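Interim progress report to the Kramer fund
Project: Shared snack tables, Rurkis and Jotska sites
Reporting organization: Skalel
Date: Mon 22 January

1. Status

Tables are running at both sites. The grant period opened in September, and the first 4 weeks went to purchasing and layout. Daily service has continued since then, apart from a closure of seven working days at Jotska for floor repairs.

2. Table setup

The original plan called for rectangular folding tables. These were replaced at Rurkis by round ones, which can be reached from all sides and leave the passage to the sink clear. Each round table is covered with a printed cloth. The lilac cloth with the word "Smile" has been kept in the rotation. Plain white cloths were withdrawn after repeated staining from tomatoes.

Fruit is set out in a white oval dish. The standard fill is mandarins and cherry tomatoes, with wrapped chocolates placed directly on the cloth beside the dish.
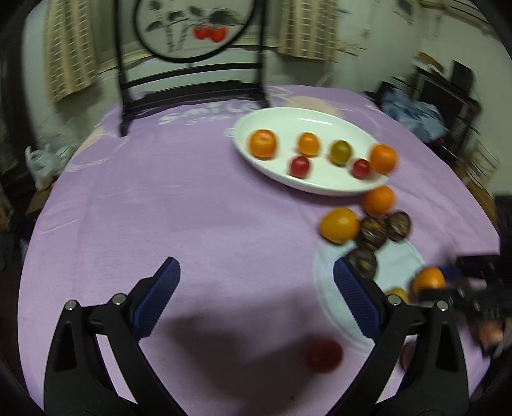
Dish capacity remains the main limit. Large mandarins take up most of the length, and further pieces have to go on the tablecloth. Round fruit on a flat cloth tends to roll when the table is bumped. A second dish per table has been requested for the next period, along with a shallow bowl for the chocolates.

3. Supply and use

A total of 1,170 portions was recorded across both sites up to the end of the last full week. A portion is one mandarin or a small handful of tomatoes. Chocolates are not included in the figure. Waste was almost 25 percent at Jotska in the first month, mostly soft tomatoes, and fell once deliveries were split into two smaller orders per week.

4. Budget

Spending on fruit is within plan. Laundry is over plan because the printed cloths need a separate cool wash. The difference has been covered from the furniture line, where the round tables cost less than quoted.

5. Next period

Purchase of second dishes and bowls. Trial of pears at Rurkis. Revised laundry estimate to be sent with the next claim.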